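Jute bag smells like kerosene and sheds everywhere, can I wash it??

4 min read
Print | E-mail this page
Shares: 1000

Got two jute shopping bags from the Trukalwood market in June, the Flosard kind with cloth handles. Love the size. But the smell. Sort of kerosene mixed with wet hay, and it got into a loaf of bread on the drive home. Also brown fuzz all over the back seat and on my black coat.

Tag says "spot clean only" and nothing else. One bag now has a milk stain in the bottom, maybe the size of a saucer, and that one is starting to go sour on top of the other smell. Tried baking soda in it overnight. Helped a little, not much.

So, can these go in the machine on cold? Or by hand? I don't care if they look a bit beat up after, I just want to put food in them again. Front loader if it matters. No dryer in the apartment, but I do have a balcony.

2475 views

ANSWER 1 – marked helpful

Don't machine wash. I did, delicate cycle, cold, and it came out about two inches shorter on one side and limp as a rag. Plus the fuzz clogged the filter and I had to drain the thing onto the bathroom floor at 11 at night.

The smell is from the oil they put on the fiber so it spins easier. It's called batching oil, some of it is mineral oil, and cheaper bags tend to keep more of the stink. Goes away by itself but slow. Hang the bags outside, in shade, open, for a week or two. Turn them inside out halfway if they'll go without a fight. Full sun fades the color and makes the fiber brittle so I wouldn't.

For the milk: cool water, a drop of dish soap, soft brush, and dab more than scrub. Scrubbing raises the fuzz and you'll have a hairy patch forever. Then wipe with half white vinegar half water, then plain water, then press with a towel. Check first if the inside has a plastic coating. Lots do. If it's coated the milk is probably sitting in the seam at the bottom and thats where you need to get the brush, an old toothbrush works.

Dry it lying on its side with the mouth open so air gets down to the bottom panel. Standing up it takes forever down there and mildews.

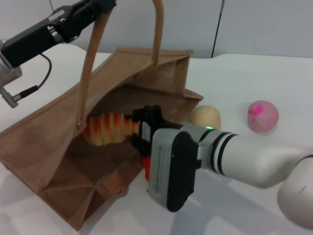
Jute bag on its side, mouth open. Cloth handle, small rivet at the lower end.

Look at the handles too before you get anything wet. If yours have rivets, dry around the metal right away with a cloth. I got an orange ring on a tan strap once and never got it out – lemon juice did zip. Sewn-on handles, no problem.

Shedding: vacuum it inside and out with the brush attachment, then a lint roller. Do it again after a few trips. Mine mostly stopped after a month.

Fold lines will relax some if you stuff the bag with towels while it's damp. Don't iron it if it's the coated kind, the coating melts. Ask me about my ironing board cover.

Was this helpful? Yes 1173

ANSWER 2

just wash it. I've washed mine at the laundromat in Bekside like four times, cold, no spin, hung on the shower rod. It is a bag. Shrunk some. Still holds potatos

Comment: no spin is probably why yours lived

Comment: was it lined? mine had the shiny stuff inside and it peeled off in flakes after one wash, got in the salad. Would not do again

ANSWER 3

Agree with the first answer mostly, but for the smell skip the vinegar and try coffee grounds. Dry ones, in a sock or a paper filter tied shut, bag closed up inside a bigger trash bag, three days. Then air it. Vinegar just made mine smell like kerosene salad.

Also if you bring home milk or meat put it in a plastic bag first, or keep one washable cotton tote for that stuff and use the jute for cans and produce. I have a Tsakiris cotton one that goes in with the towels every week. Not as roomy, handles are too short for the shoulder, but it gets clean and that's the point.

If the sour smell is still there after cleaning it twice I would toss that one or use it for firewood. Milk that got under a lining isn't coming out.

Original poster: thanks all. It IS lined, didn't notice. Going in with the toothbrush tonight, other one is out on the balcony. Will report back

E-mail this answer | Print
7 comments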